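Print | E-mail this page

Eating Habits and Household Life: Notes for Week 10
Instructor: Tahsin Pathirana

Topic: How portions got their size

Reading for Wednesday: the Drornwood packet, first two sections. The third section is on forks and you may skip it, as most people do with forks.

1. What a portion is

A portion is an amount of food that somebody decided on. It can be decided by the cook, the eater, the company that printed the box, or the person who got to the pot first. In the Patwary household diaries (packet, section 1) it is nearly always the last of these. Notice how seldom the diarists write down how much they ate and how often they write down how much their brother ate.

Keep three words apart in your papers:

Portion: what lands in front of you.
Serving: what a label says should have.
Helping: what you call it when an aunt is involved.

2. Who did the deciding

Before printed labels, a cook split what there was by the number of mouths. Guests got more, children got less, and whoever did the cooking ate standing up. The Kurnon boarding house rules are a good case. Meat was cut in the kitchen, potatoes were passed at the table, and all 12 of the recorded complaints are about potatoes. Ask yourself why letting people choose caused more trouble than choosing for them. I have a theory and will be unbearable about it in class.

Later the job moved to paper. Meal plans handed out a daily total, often in the area of 1,400 calories, and left the household to work out what that looked like at supper. Most households worked it out by ignoring it.

3. The dish as a measuring tool

Few people weigh their dinner. They fill what is in front of them until it looks like dinner, so the dish ends up doing the arithmetic.

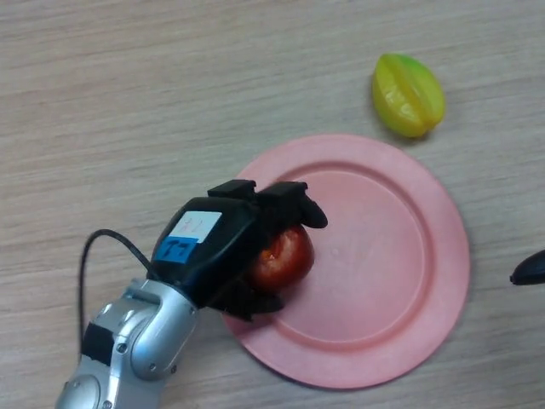
The trouble is that "looks full" depends on where you think full begins. Some eaters stop at the rim and some regard it as extra parking. When you read the Unditz menus, check whether the writer gives an amount or just says "a plate." If it's the second, you can't compare it with anything, including the next menu by the same writer.

For your paper (2 pages, and I do count the margins): pick one meal from the packet and argue who set its size. "Society" is not an answer. Give me a person, a rule or a pot.

Shares: 2 | Comments: 0

Related handouts
Leftovers and the Law of the Back Shelf
Who Sat Where: Tables and Rank
The Lunch Pail, July Session
Seconds: A Short History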